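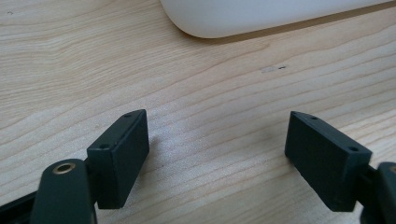

Most desks get replaced too early. The top picks up a scuff, a dark speck, a patch where the finish has gone dull, and the owner starts looking at new ones. I think this is a mistake, and an expensive one.

I have worked at the same wooden desk for 13 years. I bought it used from Till Diekmann, who was closing his office in Pullstead, and paid $60. A new desk of the same size would have cost me up to $500 at the time. The top had marks on it when I got it and it has more now. None of them has ever kept me from writing a letter or paying a bill.

People tell me a worn desk looks careless. Henrik Lenz, who sells office furniture and is a friend, makes this case every time he visits. He says clients notice. Maybe his do. Mine look at the papers I hand them.

The other argument is that you can always sand a top and finish it again. You can, and if the wood is rough enough to snag a sleeve, you should. But a small scuff is smooth under the hand. Sanding a whole surface to get rid of one spot takes off good wood and uses up a weekend. I did it once, to a table, and had a fresh scratch in it by September.

What a desk does need is clearing. I take everything off mine at the end of the afternoon, wipe it with a damp cloth and then a dry one, and put back only what I use. A bare top with a few marks on it is a better place to work than a perfect one under a pile of mail.

If the legs wobble, fix the legs. If a drawer sticks, rub some wax on the runners. Leave the top alone – it was made to be used.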